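Pre-purchase inspection checklist, small parts handling cell
Bromau site, bench 2
Filled in by: Kimutai Odera
Date: Oct 4, 2021

Purpose: go over the trial cell before we put the equipment request in, so the budget covers what we need and we don't find the gaps after the order is placed. Mark each line OK, FIX or ASK, then add a comment. Long comments are welcome — I've certainly written a few!

PART A. SITE AND POWER

A1. Bench level and bolted down: OK
Solid as you like. I leaned on each corner and nothing shifted.

A2. Dedicated circuit available: ASK
The trial is sharing a circuit with the label printer. Fine for now, but the quote should have a line for a proper one. Electrician to price it in October.

A3. Emergency stop within reach of the operator's chair: OK
Tested twice from sitting and once from standing. Stops cleanly each time. Please budget for a second button on the aisle side all the same, as people do walk up from there.

A4. Air line: not needed
The gripper is electric, so we can strike the compressor from the draft budget. Lovely to cross something out for a change.

A5. Grounding point for anti-static mat and wrist strap: FIX
The mat is there, the strap is there, the clip on the strap is worn. Cheap part. Order a few.

PART B. GRIPPER AND FINGERS

B1. Pinch points marked: FIX
There are plenty of gaps between the links where a fingertip could go. Masanja can supply guards for the outer links, quoted separately. I'd take them.

B2. Screws checked and paint-marked: ASK
I'd like a paint mark on every screw so a loose one can be spotted at a glance. Masanja to tell us if they do this at the factory or if we do it here.

B3. Grip force limit set and locked: OK
Locked with a password. Whoever ends up owning the cell needs to have it in writing.

B4. Parts held without tilting: FIX
My biggest comment, and the one that changes the budget most. Processors are the hardest thing we're asking it to handle, and the angle of the chip going into the fixture matters a great deal. I want a softer fingertip on the list, plus a set of spares.

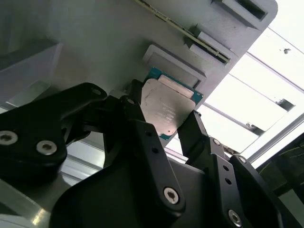 Item B4: processor in the fingers, tilted against the fixture plate near one of the slots.

We priced two fingertip options. The Edetti pads are the dearer ones but can be swapped without taking the finger apart, and I'm very keen on that after trying it. Going by the trial, we'd use roughly 40 pads a year. Please put them under consumables and keep them out of the capital request, or they'll be forgotten in year two.

B5. Spare finger set on site: FIX
None at present. One full set should be in the first order.

PART C. FIXTURES

C1. Plate free of burrs around the slots: OK
Ran a cotton swab around each slot and nothing snagged.

C2. Plate held firmly while parts are pressed in: OK
No movement I could feel by hand.

C3. Separate fixture for memory modules: ASK
Can one plate do for both kinds of part? It would save a changeover, and I'd love it to work. Fasness makes the plates and says a combined design is possible at $400 extra per plate. That's good value if it saves us storing and labelling a second lot. I've put it in as an option.

C4. Slot edges padded where chips may touch: FIX
Ask Fasness for the padded edge. Scrap parts only until it's fitted.

PART D. GUARDING AND LIGHT

D1. Clear panels fitted with no sharp corners: OK

D2. Glare at the bench: FIX
The light is strong at the back of the cell and the wrist camera has to cope with it. A plain blind will do. Don't let anyone sell us a fancy one.

D3. Door switch stops motion: OK
Works well. Very happy with this part of the cell.

PART E. PLANNING NOTES

E1. Training time is not in the draft budget. It should be. Allow for every operator who'll sit at the bench, including the evening crew.

E2. Ask Masanja what the service visit covers and what counts as wear. The draft contract is vague on the fingers — get it in writing before we sign.

E3. Lead time for the plates is longer than for the gripper, so order the plates first.

Overall: go ahead with the request once B1, B4 and C4 are priced. I came into the trial curious and I'm now properly excited about having this on the floor.

Signed: K. Odera
Copy to: purchasing, bench 2 folder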